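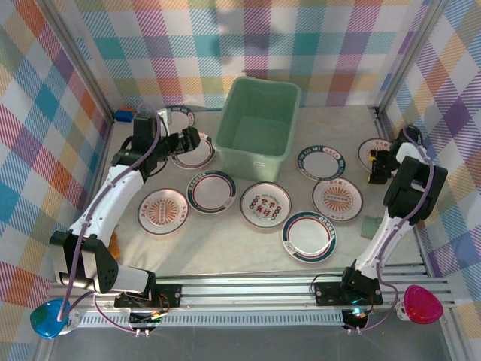 Why Is a Plate Round? And Other Things Your Dinner Sits On

Somebody had to invent the plate. Before that, supper went on whatever was flat, and plenty of things that were not quite flat enough.

If you ate at a big table in the Middle Ages, your plate might have been a slice of old bread. It was called a trencher. The cook cut it thick, from a loaf that had been sitting for days, so the gravy wouldn't run straight through onto your knees. When dinner was over you could eat your plate, give it to a hungry person at the gate, or toss it to the dog. There was very little washing up. There was also very little dessert, so don't get jealous.

Later on people used wooden trenchers, which were boards, sometimes with a small hollow in the corner for salt. Rich people had pewter or silver. Pewter is a soft gray metal, and if you cut your meat on it hard enough you leave scratches for your grandchildren to look at.

So what is a plate made of now?

Mostly mud. Very nice mud, dug out of the ground and called clay, but mud. Clay is made of tiny flat grains with water between them. The water lets the grains slide over one another, and this is why you can squash clay into a snake, a bowl, or an ashtray for an aunt who doesn't smoke.

To make a plate, a potter can spin a lump of clay on a wheel and press it outward. Anything shaped on a spinning wheel wants to come out round. Try making a square one that way and you will get a round one and a bad mood. Round plates are also strong at the edge, having no corners to knock off, and they go into the cupboard any way you turn them. Factories can press plates in any shape they like, and they still mostly make round ones. We got used to them.

Next the clay dries. Then it goes into a very hot oven called a kiln. Your kitchen oven is no use for this, so please don't try it with the good baking tray. In a kiln the heat gets past 2,000 degrees Fahrenheit for some kinds of clay, and the grains begin to melt a little and stick to each other for good. You can't turn a fired plate back into squishy clay by leaving it in the sink. (Many families are testing this every night.)

Why is it shiny?

That's the glaze. Glaze is a coat of glass. It goes on as a dull, milky liquid, like thin pancake batter, and melts in the kiln. Without it, some pottery would soak up your soup and keep it, and next week's soup would taste of this week's.

Colors come from metals ground into powder. Cobalt makes blue. Copper can make green, or red if the kiln is starved of air. Iron makes browns and blacks and yellows, depending on how it feels that day.

The stripe around the rim is often painted while the plate turns slowly. The painter holds the brush still and lets the plate do the walking. It looks easy. It takes months to learn, and you can tell a beginner's stripe by the place where the two ends fail to meet.

Why do plates break?

Fired clay is hard, but it can't bend. Drop a rubber ball and it squashes and springs back. Drop a plate and it has nowhere to put all that push, so a crack starts at some tiny weak spot and races across. Your plate may have carried a weak spot around for 20 years, waiting for you in particular.

A stone counter makes things worse. Wood gives a little when something lands on it, and stone gives nothing at all.

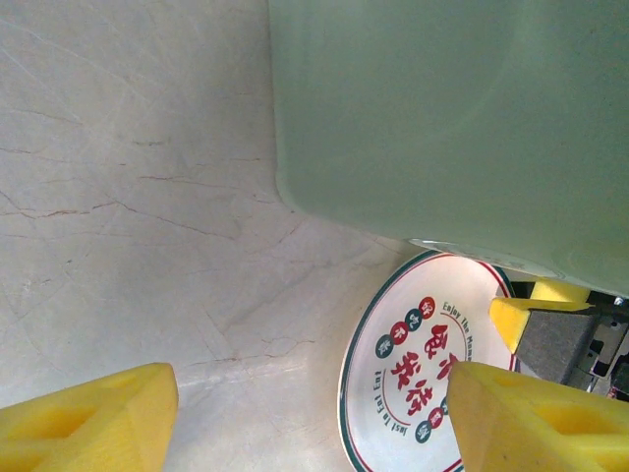 Parsons wrote to ask whether a plate that has been dropped five times and lived is stronger than the others. No, sorry. It probably has little cracks you can't see, and each bump may make them longer. It's lucky, and it's getting less lucky.

Can you listen for a crack? Sometimes. Hold a plate on your fingertips and tap the rim gently with a knuckle. A sound plate rings. A cracked one goes clunk. Do this over a cushion, and preferably with a plate nobody has strong feelings about.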